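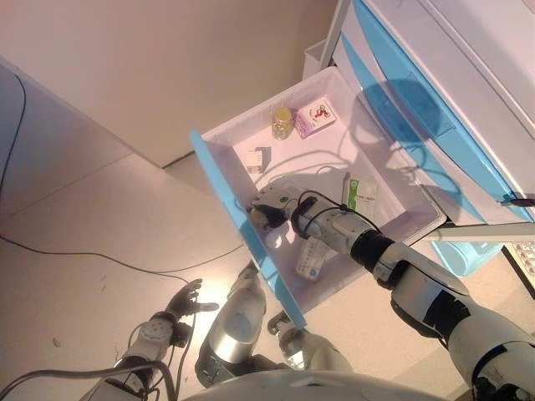 So, ihr Lieben, der Dezember ist da und ich schulde euch seit Wochen den Faden zum Thema Aufräumen vor den Feiertagen. Holt euch einen Tee, es wird ein bisschen länger (wie immer bei mir).

Ich fange jedes Jahr mit den Schubladen an. Schränke machen mir schlechte Laune, Keller sowieso, aber eine einzelne Schublade schafft man zwischen Abendessen und Tagesschau. Timer auf 40 Minuten, Radio an, los.

Von meinem früheren Nachbarn Sølve Sæther habe ich die Sache mit den 2 Kartons: einer für »gehört woanders hin«, einer für »weiß ich nicht«. Der zweite wird zugeklebt und kommt auf den Schrank. Meiner vom letzten Jahr stand bis Juni dort oben, und vermisst habe ich daraus nur den Fahrradschlüssel.

Hausapotheke bitte nicht vergessen! Ich hatte Hustensaft, der schon beim Umzug abgelaufen war. Wie man Altes richtig loswird, ist je nach Ort verschieden – fragt in eurer Apotheke oder bei der Stadt nach, und kippt bitte nichts in den Ausguss.

Für Kleinkram nehme ich die niedrigen Einsätze von Brornel, 3 Stück pro Schublade passen bei mir genau. Schuhkartondeckel gehen genauso gut, die hatte ich jahrelang und sie haben mir treue Dienste geleistet.

Und die Briefe. Ach, die Briefe. Ich habe gestern eine Stunde auf dem Boden gesessen und Postkarten von meiner Tante gelesen, vom Aufräumen war da keine Rede mehr – war trotzdem der schönste Teil vom Abend.

Morgen ist die Küche dran, da graut mir vor dem Gewürzfach. Schreibt mir gern, wo ihr gerade steckt!

Schlagwörter: Haushalt, Ordnung, Advent

Diese Website verwendet Cookies. Mit der Nutzung stimmst du dem zu. Mehr erfahren | OK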